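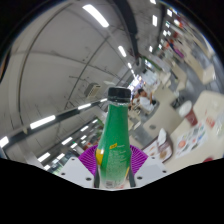 Who decides how the Ploltum trade corridor is run once the agreement comes into force?

A joint secretariat of 18 appointed officials, none of whom stands for election in either country. The two parliaments vote once on the treaty text. After that, tariff schedules, customs rules and port charges are set by the secretariat and published as technical notices.

The treaty runs to 277 pages, and most of the press coverage has dealt with the preamble. The working provisions are in the annexes. Annex 4 lets the secretariat change any rate by up to 17 per cent without going back to ministers. Annex 6 moves disputes out of the ordinary courts and into a panel sitting at Githam, whose members are chosen from a list the secretariat draws up itself. Appeals are allowed on procedure only.

Supporters at the Jadwood Institute argue that trade policy is too detailed for elected chambers and that short electoral cycles deter investment. The same case was made for the earlier ports agreement. Under that text, more than 2,000 notices were issued before either parliament held a debate on one of them, and the debate ended without a vote.

The Tesfamariam paper, circulated to subscribers in November, traces how the annexes were drafted. Large parts of Annex 6 match the wording of a model text prepared by the Institute, down to the numbering of the sub-clauses. The paper does not claim that this breaks any rule. There is at present no rule requiring the source of a draft to be declared.

The treaty can be ended on notice by either side, but Annex 4 rates stay in force until replaced by a new agreement. Readers who want the clause references can ask for the annex index by post or email.

Contact the editor | Copyright Githam Trade Letter. All rights reserved. | Back to top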